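Notebook, finish trials, December

Varnish batch 3 for the Gevadix tabletop order. Continues from the entry on thinning.

Started 8:40. Viscosity of the batch was higher than the last one straight from the can, so I thinned with the same solvent until the cup time matched the old batch. Svenja Teuber checked the cup time on a second cup and got the same reading. Can is labeled with the batch number and my initials, left shelf, behind the Flestik hardener.

Test strips: six pine, six oak. Sanded to 180, wiped, tack cloth. First coat by brush on half of each set, by foam roller on the other half. The roller leaves small bubbles on the oak that have not settled by the time the film skins over. On pine they level out. I think the open pores are feeding air into the film. Strobel wants to try a sealer coat under it. I would first try a thinner first coat, as that needs no new material.

Recoat interval was 19 hours. The Janssen data sheet is in the binder; we are inside their window. Scuffed with gray pad between coats. One oak strip cut through at the edge and was taken out of the set.

Gloss readings after the second coat, 60 degree head: brushed pine 90, rolled pine slightly lower, brushed oak lower again. Rolled oak not usable, the bubbles scatter the reading. Meter was zeroed on the black tile before each set. Meter log is at 2,052 readings, so it is due for calibration. Wiebke Ostermann has the form.

Adhesion: cross-hatch on one strip of each kind. Clean on pine. Slight flaking at the crossings on brushed oak, along the grain only. Repeat this after full cure before drawing anything from it.

Open points:
Thinner first coat on oak, brush and roller.
Ask Birgit Brandes if the Nullari foam rollers are still in stock, the finer ones.
Splits in old boards: varnish bridges the narrow ones and sinks into the wide ones. Decide on filler before coating, and whether to tint it.
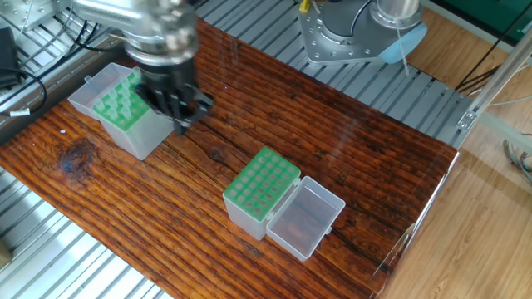

Tinted filler would need its own strip set. Dark streaks hide it well, light bands do not, so mix two shades and test both under the second coat.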